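New work table goes in at the Manddale community room, and I got first look

Last updated: January, 4:15 p.m.
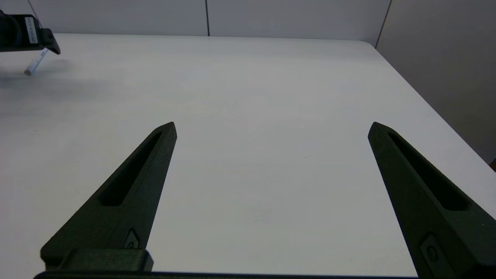 The white tabletop at the Manddale community room, rounded corner and all.

I stopped by the Manddale community room this afternoon to see the new work table, and I'm a little jealous of it. If you've been to any of the sewing or model-building nights there, you remember the old one (brown, wobbly, a glue blob at the far end that everybody's sleeve found sooner or later). It's gone! The new one has a big, smooth white top with a matte finish, so there's no shine coming back up at you while you're trying to thread a needle.

Elif Naz Yurt runs the evening classes and picked it out herself after two months of looking. She wanted white so people could find dropped pins and tiny screws, and she wanted rounded corners after walking into the old table one time too many. "I had a bruise on my hip from October to Thanksgiving," she told me.

The table came from Vinport, a furniture shop over by the post office, and cost $209 with delivery. Most of that was paid for by the winter bake sale. Birsen Akgül's walnut cookies did a lot of the heavy lifting there, and I bought more of them than I'm going to admit in print.

Venkatesh Acharya teaches the model-building class and is already laying down rules. No hot glue without a mat, and no cutting straight on the top, ever. He has ordered a stack of mats and says they'll be on the shelf by the door before his next class. I asked if coffee was allowed and got a long look, so I'm guessing lids only.

The old table went to Hatice Yüksel, who wants it for potting plants in her garage and doesn't care one bit about the glue blob.

Classes start back up later in January, with sewing first at 6:30 p.m. and model building the week after. The sign-up sheet is at the front desk, and the fee is the same as last fall. Bring your own scissors if you have a pair you like, the ones in the drawer are pretty dull. Elif Naz says a new set is next on her shopping list.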